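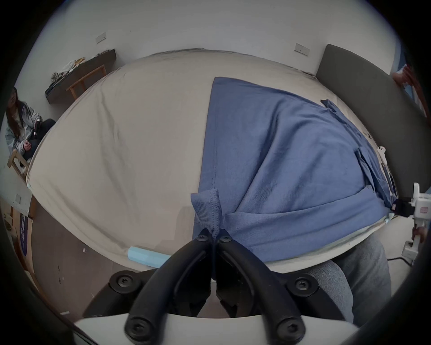

Priya Ambrose objects that a policy trained on hand-held gripper demonstrations learns the operator's habits along with the task. The objection is accepted for this unit. In the Numach study, 200 folding demonstrations were divided by operator before training, and 23 were held out.

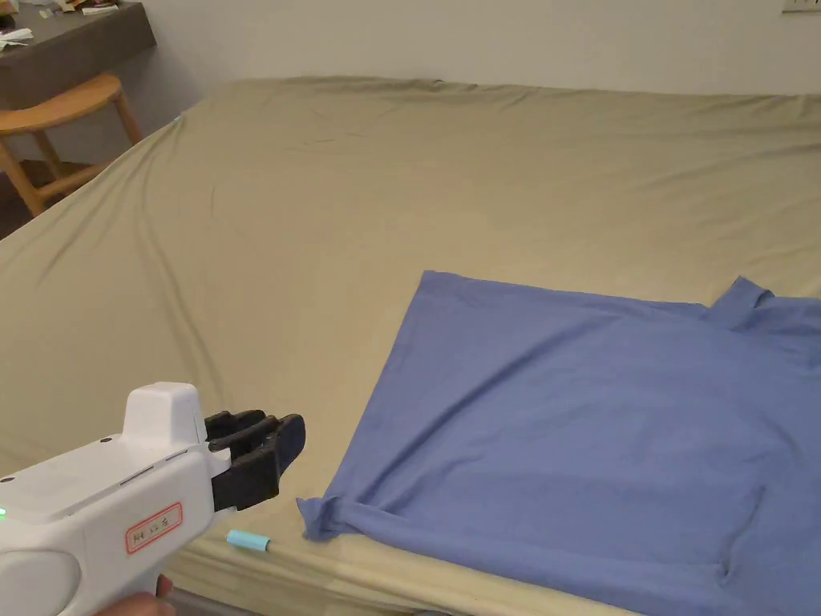
Why is the split made by operator?
A random split places the same person's motions in both sets and makes the test score too high.
Read section 2 before the March review.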